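Print this post | E-mail to a friend

Search this blog... Go

So I finally gave in and did something about the towels. We had way too many (how does that even happen?) and every time I opened the closet a whole avalanche of them came down on my feet. March always makes me want to empty things out anyway, so I dragged the lot onto the bed with a big coffee and got going.

First rule: anything scratchy or fraying goes to the rag bag. That got rid of more than I expected, including the old Oletti set I've been weirdly loyal to for 14 years. Sorry, guys!
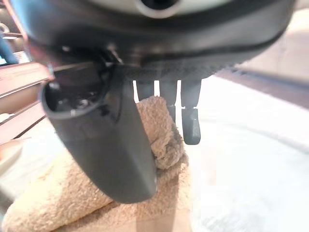
Then there's the folding. I used to do thirds and stack them, and it looked great until somebody pulled one out of the middle. Now I fold in half the long way, then roll, and the rolls go in the closet with the fat end facing out. It took me 3 tries to get one I liked, and my bath sheets still come out lumpy, but the door closes!

Next up is the sheets. I'm dreading the fitted ones.

447 shares | 2 comments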